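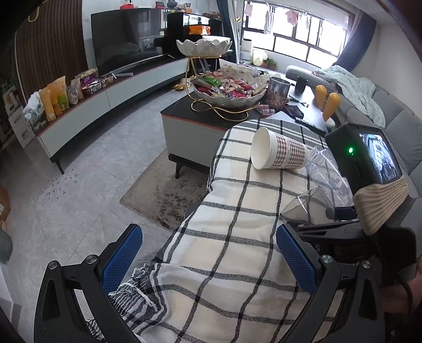
The Tirnari Code is a set of good-practice rules for the use of hand-held grippers in private homes, where people record everyday tasks so that robots can later be trained on them. It was first issued in December by a working group in Trillville and was revised on September 16, 2018, after a trial in Cikville that covered 584 homes and 2,856 recorded sessions.

The code has 6 sections. The first deals with consent, which must be given in writing by every adult in the household. Others cover the care of finger pads, the routing of cables, and the handling of light objects such as paper cups and empty bottles. Rooms are to be recorded as they are normally kept, and items may not be cleared away or arranged for effect. Screens that show private information must be switched off.

Operators may work seated, provided that both arms can move freely. Where 2 grippers are used together, each must be checked before the session.

The Chantharasri edition adds a section on the storage and deletion of recordings.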